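Brudell Grindport hand grinder review: the one I've kept on the counter

18 shares
22 comments

I've been grinding coffee by hand for years, mostly grumpily. The Grindport has changed that, and after a whole summer with it I have plenty to say, nearly all of it good.

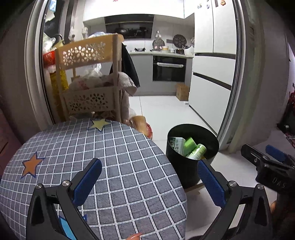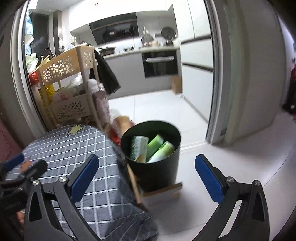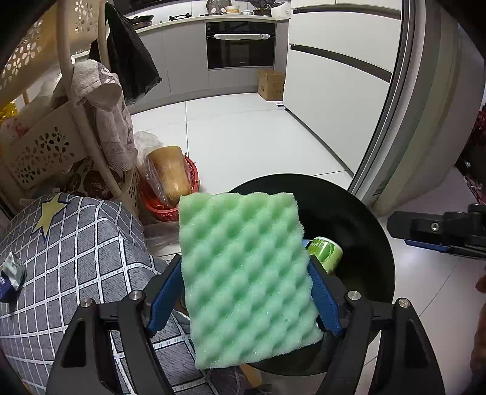
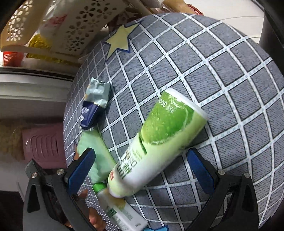
By the Small Kitchen desk
Posted in October | Coffee, hand tools

I should say where I'm coming from. I drink one big mug in the morning, usually pour-over, and a smaller one after lunch if the day is going badly. I don't own an espresso machine and don't want one. My old grinder was a Stilemeck, the tall model with the wooden knob, and I loved how it looked and hated how it worked. The handle slipped off the shaft if you turned it at even a slight angle. The grind came out as a mix of gravel and powder. I used it every day anyway, the way you keep using a drawer that sticks.

The Grindport arrived in a plain box with a brush, a folded sheet of instructions and no carrying case. I would have liked a case! I take my coffee things along when we visit family, and for now the grinder travels in a wool sock.

How it feels in the hand

The body is steel, a bit narrower than a soda can, with a rubber band around the middle. That band is the first thing I fell for. On the Stilemeck I had to clamp the thing between my knees to get through a light roast (not a dignified way to start the day), and with the Grindport I just stand at the counter and hold it. It doesn't twist in my palm. My hands are on the small side, so if you have big ones you may find the opposite problem and wish for something wider to hang on to.

The handle snaps down over the shaft with a solid click and stays there. I've turned it slowly, quickly, half asleep, on a train. It hasn't come loose once. The knob on the end is plastic and looks cheaper than the rest, but it spins freely and it's a good shape, a little flattened, so your fingers have somewhere to go.

It is heavy. I like that in a grinder, although I wouldn't carry it up a mountain.

The grind

Okay, the important part. You adjust it with a dial under the burrs, and each step has a click you can both hear and feel. I do 18 clicks from closed for my regular pour-over and 22 when I'm making a French press for company. The difference between one click and the next is small enough that I can really tune a new bag of beans, and after a couple of mugs I usually have it where I want it.

And the coffee tastes better. I was ready to be skeptical about that, having read too many reviews where somebody swears they can suddenly taste apricots. I don't taste apricots. What I get is a mug that isn't bitter at the bottom, because there's so much less dust in the grounds. My filter drains faster too. With the old grinder the last bit of water would sit there in a muddy puddle while I stood over it with my toast getting cold.

I tried it with a dark supermarket roast, with a very hard light roast from Ansah (the roaster down by the ferry, who will happily talk to you about water for as long as you let them), and with some sad decaf from the back of the cupboard. The dark roast was effortless. The light roast took some shoulder, and there were moments when the handle caught on a bean and I had to back it up a touch and go again. The decaf was still decaf.

Capacity is 20 grams, and Brudell means it. If you try to sneak in a few extra beans they pop out over the side when you start turning, and then you're hunting for them under the toaster. For one large mug it's perfect. For two people you'll be filling it twice, and if there are four of you I'd look at something electric.

Noise

I grind before anyone else is up, so I care about this more than most. It makes a low crunching sound, nothing like the scream of my neighbor's electric one, which I can hear through the wall. If I stand in the hallway with the kitchen door closed I can run it without waking a soul. The dog notices, but the dog thinks every sound from the kitchen is for her.

Cleaning

Most days I tap it out over the sink and give the burrs a quick pass with the brush. Once in a while I take it apart properly. The first time, I was nervous and laid every piece out on a dish towel in the order it came off, and I'm glad I did — there's a thin washer that sits under the spring and looks exactly like the one that sits above it, except that it's slightly thicker. Put them in the wrong way around and the dial feels mushy. The instruction sheet shows this in a drawing the size of a postage stamp.

Don't wash the burrs with water. The catch cup can be rinsed, and I do that when the oils start to smell stale. A little static is my one daily annoyance: on dry mornings a ring of chaff clings to the inside of the cup and then jumps onto the counter when I pour. A single drop of water stirred through the beans before grinding takes care of it.

Things I'd change

The cup screws on with a very fine thread, and it's easy to start it crooked when you're in a hurry. A bayonet fitting would be so much nicer. I'd also love numbers on the dial. There's a dot for zero and after that you're on your own with the clicks, so if you lose track you have to close it all the way and start over. I ended up putting a dab of nail polish at my usual setting.

Then the lid. It's a loose disc with a hole for the shaft, and it rattles. I've mostly stopped hearing it.

Who should get one

If you make one mug at a time and enjoy the making, I'd recommend it without much hesitation. It has turned a chore into a few minutes I look forward to, standing by the window with the kettle coming up. If your mornings are already a race, hand grinding will only make you crankier, and even a lovely grinder won't fix that. Anyone chasing espresso should try it at a shop first. I did a very fine setting out of curiosity and my arm was tired well before the beans were gone.

The Stilemeck now grinds peppercorns. It's pretty good at those.

Rating: 5 out of 5, with a small grumble about the lid.

Share this review
22 comments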